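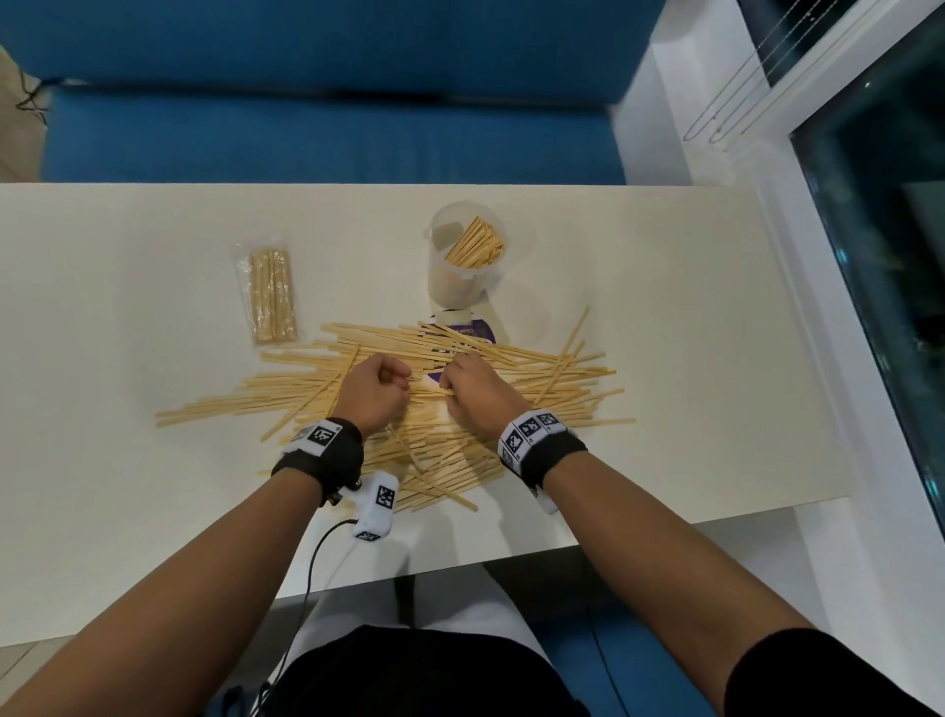 막대가 엇갈려 쌓인 상태에서 한쪽 끝부터 맞추려 들면 오히려 느려지고, 두 손으로 더미 가운데를 눌러 방향을 대강 모은 다음 쥐어야 한다는 것이 Kavitha Nambiar의 지적이었다. 같은 지적은 이번 기간의 작업자 면담에서 되풀이되었고, 아래 4항의 파지 순서 변경에 반영되었다.

Oklow 과제 중간 진도 보고
제출처: Pelport 현장자동화 지원사업 담당
수행기관: Bestton 포장공정팀
작성: Ajith Pillai
작성일: 2018년 3월 8일

1. 보고 범위

본 보고는 Wynne 작업장의 목제 막대 정렬 및 묶음 공정에 대한 반자동화 작업의 진도를 다룬다. 대상 공정은 낱개로 흩어진 얇고 납작한 나무 막대를 한 방향으로 모아 묶음으로 만들고, 투명 비닐 포장에 넣기 직전 상태까지 준비하는 구간이다. 비닐 밀봉과 상자 적재는 기존 설비를 그대로 쓰며 본 과제에 포함되지 않는다. 지난 보고에서 범위에 넣었던 컵 투입 공정은 담당자와 협의하여 후속 단계로 넘겼다.

2. 기존 공정 현황

정렬 공정은 전량 수작업이다. 작업자가 탁자에 막대를 쏟고, 양손으로 더미를 눌러 모으고, 한 움큼씩 쥐어 끝을 탁자면에 두드려 맞춘다. 휘거나 갈라진 막대는 이 과정에서 손끝 감각으로 골라낸다. 선별 기준은 작업 표준서에 적혀 있으나 실제 판정은 표준서보다 엄격하게 이루어지고 있었다. 표준서는 휨만 규정하며, 작업자들은 표면 거칠기와 모서리 일어남까지 보고 있다. 이 차이는 과제 착수 시점에는 파악되지 않았고, 자동화 사양을 작성하는 중에 드러났다.

수작업의 부담은 손가락과 손목에 집중된다. 면담에서 가장 많이 나온 항목은 쥐는 힘을 오래 유지해야 하는 구간이었고, 그다음이 가시에 찔리는 문제였다. 얇은 장갑은 지급되어 있으나 판정 감각이 떨어진다는 이유로 착용률이 낮다.

3. 동작 기록

정렬 로봇의 동작 설계를 위해 숙련자의 양손 작업을 기록하였다. 작업자는 양 손목에 흑백 사각 마커가 붙은 밴드를 착용하고 평소와 같은 순서로 막대를 다룬다. 이번 기간에 확보한 기록은 460회분이며, 그중 19회분은 마커가 몸이나 반대편 팔에 가려진 시간이 길어 분석에서 제외하였다. 제외분을 보간하여 살리는 방안을 검토했으나, 가려지는 구간이 대체로 쥐기 직전과 겹쳐 설계에 필요한 정보가 남지 않는다고 판단하였다.

기록 환경에서 조정이 필요했던 사항은 다음과 같다.

케이블: 왼쪽 손목에서 내려오는 케이블이 탁자 앞 모서리에 걸리는 경우가 있었다. 의자 높이를 고정하고 케이블 여유를 늘린 뒤 걸림 보고가 줄었으나 완전히 없어지지는 않았다.

밴드 조임: 느슨하면 마커 자세가 틀어지고, 조이면 작업자가 불편을 호소한다. 작업자별 조임 위치를 표시해 두는 방식으로 바꾸었다.

탁자 바닥색: 흰 상판에서 옅은 색 막대의 경계 검출이 불안정하다. 조명 각도를 낮추어 그림자를 만드는 방식으로 일부 보완하였고, 회색 매트를 까는 안은 막대가 매트에 걸려 미끄러짐 특성이 달라지므로 채택하지 않았다.

기록은 자발적 참여로 진행하며, 참여 여부와 작업 속도는 인사 평가에 쓰지 않는다. 이 조건은 서면으로 고지하였다. 손목 위치 자료에는 이름 대신 부호를 붙이고, 부호 대조표는 현장 관리자가 열람할 수 없는 곳에 둔다.

4. 정렬 로봇 시험 결과

시험기는 협동 로봇 팔 두 대와 평행 그리퍼로 구성된다. 초기 프로그램은 더미의 가장자리에서 막대를 조금씩 떼어 내는 순서였으며, 엇갈린 막대가 함께 끌려 나와 탁자 밖으로 떨어지는 일이 잦았다. 동작 기록을 검토한 결과 숙련자는 떼어 내기에 앞서 더미 가운데를 누르며 방향을 모으는 동작을 거의 예외 없이 수행하고 있었다. 이에 따라 누르기, 좌우 모으기, 쥐기의 순서로 프로그램을 다시 작성하였다.

변경 후 시험에서는 한 번의 모으기 동작으로 처리하는 막대량을 20개로 제한하였다. 그보다 많으면 그리퍼 안쪽에서 막대가 겹쳐 끝 맞춤이 무너진다. 제한을 두면 속도에서 숙련자에 미치지 못하지만, 끝 맞춤 품질은 다음 공정이 받을 수 있는 수준에 들었다. 숙련자는 쥔 상태에서 손가락으로 막대를 굴려 겹침을 푸는데, 현재의 평행 그리퍼로는 재현되지 않는다. 손가락면에 연질 패드를 덧댄 시제품을 제작 중이다.

휨 판정은 상부 카메라로 수행한다. 옆으로 휜 막대는 검출되며, 두께 방향으로 휜 막대는 눕혀진 자세에 따라 놓친다. 표면 거칠기와 모서리 일어남은 현재 장비로 판정할 수 없다. 따라서 최종 선별은 당분간 사람이 맡는 것으로 사양을 확정하였다.

5. 작업자 직무 변화

정렬을 로봇으로 옮기면 작업자의 일은 더미 투입, 선별, 걸림 해소, 묶음 확인으로 바뀐다. 쥐는 동작은 줄어들고 보는 동작과 대기 시간이 늘어난다. 시험 배치에 참여한 작업자 5명의 의견은 나뉘었다. 손목 부담이 줄었다는 점에는 모두 동의하였다. 반면 로봇의 주기에 맞추어 기다렸다가 움직여야 하는 점을 불편하게 여기는 의견이 있었고, 눈의 피로를 언급한 의견도 있었다. 스스로 속도를 조절하던 작업에서 기계의 속도를 따르는 작업으로 넘어가는 데 따른 문제로 본다.

대응으로 로봇과 선별대 사이에 완충 트레이를 두었다. 작업자가 잠시 자리를 비우거나 판정을 천천히 해도 로봇이 멈추지 않으며, 트레이가 차면 로봇 쪽이 대기한다. 배치 뒤 대기에 관한 불만은 줄었으나 트레이를 비우는 동작에서 허리를 숙이게 된다는 의견이 새로 나왔다. 트레이 높이를 올리는 수정은 도면 검토 중이다.

직무 교육은 걸림 해소와 비상정지 복귀를 중심으로 구성하였다. 초안에는 프로그램 수정 과정이 들어 있었으나 현장 요청에 따라 선택 과정으로 돌렸다. 임금 등급은 이번 단계에서 변동이 없다. 걸림 해소를 맡는 인원에게 수당을 두는 안은 Bestton 내부에서 협의하고 있으며, 결론이 나는 대로 별도로 통보한다. 본 과제로 인한 감원 계획은 없고, 수작업 탁자는 로봇 정지 시 대체용으로 유지한다.

6. 안전

협동 로봇의 속도와 힘 제한값은 위험성 평가 결과에 따라 설정하였다. 평가에서 가장 높은 등급을 받은 항목은 팔과의 접촉이 아닌 막대 비산이었다. 그리퍼가 닫히는 순간 걸린 막대가 튀는 경우가 있어 작업자 쪽에 투명 가림판을 설치하였다. 가림판 설치 이후에도 보안경 착용은 계속한다.

나무 부스러기가 그리퍼 레일에 쌓여 닫힘 위치가 어긋나는 현상이 확인되었다. 교대 시작 전 청소를 점검표에 추가하였다. 레일 덮개의 적용 여부는 연질 패드 시제품과 함께 결정한다.

7. 예산 및 일정

집행은 승인된 비목 안에서 이루어졌다. 가림판과 완충 트레이는 당초 계획에 없던 항목으로, 컵 투입 공정을 미루면서 남은 재료비로 충당하였다. 비목 간 이동은 없다.

일정은 휨 판정 부분에서 지연되고 있다. 두께 방향 휨을 잡으려면 측면 카메라가 추가되어야 하고, 설치 위치가 가림판 지지대와 겹친다. 지지대를 옮기는 작업을 먼저 마친 뒤 카메라를 설치한다. 교대 전체에 걸친 연속 운전 시험은 7월에 실시하는 것으로 조정을 요청한다.

8. Pelport 측 확인 요청 사항

가. 컵 투입 공정을 후속 단계로 이관한 데 대한 서면 승인
나. 연속 운전 시험 시기 조정 승인
다. 성과 지표 중 시간당 처리량 항목에 작업자 대기 시간과 손목 부담 설문을 병기하는 안에 대한 의견

다항의 설문 문항은 Kavitha Nambiar가 현장 의견을 받아 수정하고 있으며, 수정본은 다음 정기 보고에 첨부한다. 시험 기록 원본과 위험성 평가서는 요청 시 Wynne 작업장에서 열람할 수 있다.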